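Notebook – prop bench, vanity set
2024-07-31

Good day at the bench! Everything from the Ristar delivery is unpacked except the hand mirrors, which are still in the Menon crate under the window. I started on the vanity table because it's the one Tainá keeps asking for, and because I've been wanting to get my hands on those brushes since May.

Where we stand on the tabletop

The white surface stays. I went back and forth over the gray felt from the Brenton room, and the felt looks lovely with glass but it grabs bristles and sheds on everything. White shows dust, sure, but it wipes down in seconds and the red in the wood really sings against it. I left the light wood edge showing along the far side. Tainá wanted it covered, I like it, we can argue next week.

Brush and cup together

I've had the paddle brush and the black cup down as a pair on the list from the start, and I'm so glad I finally tried them on the table with nothing else competing. Handle down, head up, leaning to the right. The head is broad and stands well clear of the rim, so the whole thing has a great silhouette – you'd know it was a hairbrush from the back row. It's a big brush for a cup that size. Check whether the cup needs a bit of weight in the bottom before it goes out on the set, maybe a disc of the lead sheet left over from the lamp job. 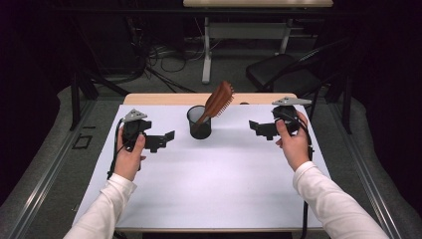
Brush on its own

Spent far too long admiring this one. Reddish-brown wood, glossy, and the grain comes right through the finish. The pins are wood too, short and pale tan, a nice jump in color from the body. I had it down in the inventory as "brush, brown, large" and that is a crime, so I've rewritten the line:

Paddle hairbrush, reddish-brown wood, gloss finish, short wooden pins, rounded handle. Vanity set, shelf 7.

For cleaning: dry cloth on the body, soft toothbrush between the pins, no soaking. If the gloss ever needs help, a tiny dab of the Zerkia wax, buffed right away. Please don't sand it! I know there's a sheet of 800 on the bench and I know it's tempting. The 3000 is for the mirror frames and isn't for this either.

The cup is fine wire mesh with a solid rim and a solid base, a little narrower toward the bottom. Mesh is going to be a talking point. Under the bench light it throws a faint shimmery pattern, gray going on blue, which I find gorgeous and which Tainá may want to check from the house before we commit. Lint will get into the walls, so a paintbrush for that, and keep the wax well away from it.
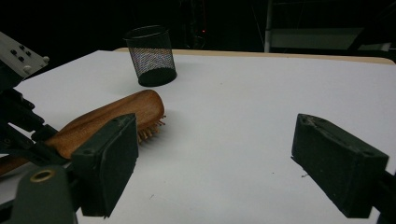 Still to do

Label the shelf. I wrote 8 on the tape and it should be 7.
Ask Tainá about the wood edge again, nicely.
Try the comb from the Menon crate in the cup next to the brush. Might crowd it.
Cut the weight for the cup if the wobble test says so.
Find the lid of the wax tin.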